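Re: [tableware-swap] trays for small tables
17 September 2019

> Does anyone still use a tray at the table? I have 3 of them
> sitting in a cupboard and I'm ready to send them to the
> Rurness sale.

Oh, keep at least one! I was all set to give mine away last December and I'm so glad I didn't. It's the cream plastic kind with rounded corners and a little raised rim, and it lives on the white table now.

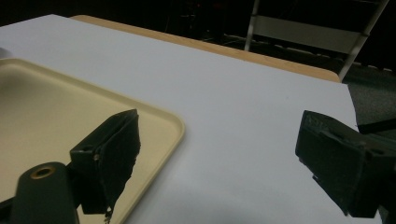 I went back and forth on what goes on it. A dinner plate takes up the whole thing (mine does, anyway), so the big plate stays off to the left and only the small bowl gets tray space. Soup in the bowl, bread on the plate, and if I slop a bit it's the tray that needs wiping.
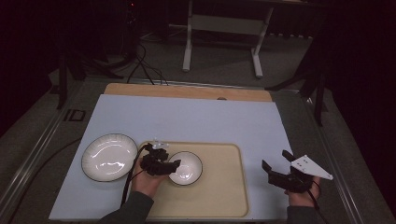

My plate and bowl both have a thin dark line at the rim, and I'd love a second bowl to go with them. Is anybody going to the Lomutetti market? I'd pay up to 8 dollars, and I can pick up from your porch.

Anyway, if you do let all 3 go, put me down for the smallest one!

--
tableware-swap list, message 244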